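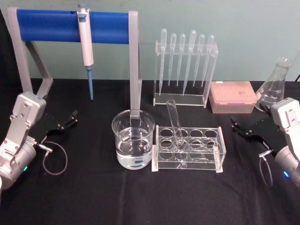 Werkstatt-Tipps: Greifer und Kameras am Labortisch vergleichen

Stand: 12 Nov 2023

Wer zwei Arme mit Parallelgreifern an Glas und dünnwandigem Kunststoff erprobt, verliert die meiste Zeit beim Aufbau. Die folgenden Hinweise stammen aus der Erprobung von Fingerbelägen der Firmen Onex und Galang an zweifingrigen Greifern. Als Steuerung lief Temel, die Auswertung erfolgte in Plosimley.

Unterlage

Schwarzes Tuch unterdrückt Spiegelungen der Tischplatte und hebt graue und weiße Gehäuse gut ab. Schwarze Greiferfinger verschwinden davor allerdings fast vollständig. Abhilfe schafft ein schmaler Streifen mattes helles Klebeband auf dem Fingerrücken, nicht auf der Greiffläche. Falten im Arbeitsbereich vor jeder Messreihe ausstreichen. Ein Finger, der flach über dem Tisch anfährt, schiebt eine Falte vor sich her und nimmt leichte Ständer mit. Das Tuch an der Tischkante mit Klammern sichern, nicht mit Gewichten auf der Fläche.

Klarsichtige Teile

Acrylständer, Reagenzglas und Transferpipetten sind für Tiefenkameras schwierig. Die Kamera misst häufig die Wand dahinter. Eine einfarbige, matte Wand hilft bei der Kantensuche im Farbbild, ändert aber nichts an der Tiefenmessung. Drei Maßnahmen haben sich bewährt:

- Deckenlicht leicht seitlich versetzen, bis an den Glaskanten eine durchgehende helle Linie entsteht.
- Greifpunkte am Ständer einmessen und relativ zur Grundplatte ablegen, nicht am Glas selbst suchen.
- Zwei Blickwinkel verwenden, einen von oben und einen flachen auf Höhe der Ständer.

Der flache Blickwinkel zeigt, ob eine Pipettenspitze frei hängt oder bereits aufsitzt. Der obere zeigt die Lochreihen. Für das Einsetzen eines Reagenzglases werden beide gebraucht.

Transferpipetten greifen

Am Schaft greifen, knapp unter dem Ballon. Am Ballon selbst gibt das Material nach, und die Pipette kippt beim Herausziehen. Mit dem Onex-Belag (weich, geriffelt) hält der Schaft auch bei leicht schrägem Anfahren. Der Galang-Belag ist glatter und positioniert genauer, verzeiht aber keinen Winkelfehler über 4 Grad. Bei Pipetten mit unterschiedlich hohen Ballons die Greifhöhe je Position speichern. Eine gemeinsame Höhe für die ganze Reihe führt zu Fehlgriffen an den größeren Exemplaren.

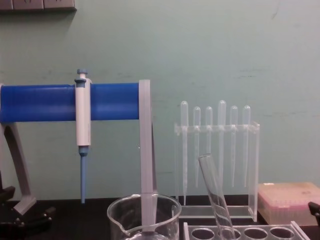 Reagenzglas im Gestell

Ein Glas, das schräg im Loch lehnt, wird nicht entlang der Lochachse gezogen. Die Greiferachse zuerst an die Neigung des Glases angleichen, dann schließen, dann aufrichten, dann heben. Wird in anderer Reihenfolge gearbeitet, verkantet das Glas am Lochrand und das Gestell hebt mit ab. Leichte Acrylgestelle mit doppelseitigem Klebeband auf dem Tuch fixieren. Für Vergleiche zwischen Belägen immer dasselbe Loch verwenden und die Neigung notieren.

Becherglas

Becher zunächst leer anfahren. Gefüllte Becher verändern das Kamerabild erheblich, da die Flüssigkeit den Hintergrund verzerrt. Senkrechte Kanten hinter dem Becher, etwa der Pfosten eines Pipettenständers, erscheinen dann versetzt. Eine Kantenerkennung, die am leeren Becher zuverlässig läuft, muss mit Wasser neu geprüft werden. Den Ausguss nicht als Greifpunkt verwenden.

Kolbenhubpipette am Ständer

Die Pipette seitlich aus der Halterung führen, nicht nach unten ziehen. Griffkraft am Gehäuse niedrig einstellen und in kleinen Schritten erhöhen. Der Druckknopf bleibt beim Entnehmen unberührt. Soll ein Arm halten und der andere drücken, die Finger des zweiten Arms vollständig schließen und mit der Stirnfläche drücken.

Kabel

Lose Schlaufen an den Armen müssen den ganzen Schwenkbereich mitmachen, dürfen aber nicht in Reichweite der Ständer liegen. Vor der ersten Messung beide Arme langsam in die Endlagen fahren und die Schlaufen beobachten.

Messreihe

30 Griffe je Belag und Gegenstand reichen für eine Vorauswahl. Fehlgriffe nach Ursache getrennt erfassen: Position, Winkel, Kraft, Kamera. Beläge zwischendurch mit Isopropanol abwischen und trocknen lassen. Der weiche Onex-Belag war nach fast 2.000 Griffen an den Kanten sichtbar abgerieben und wurde getauscht. Beim Galang-Belag steht dieser Wert noch aus.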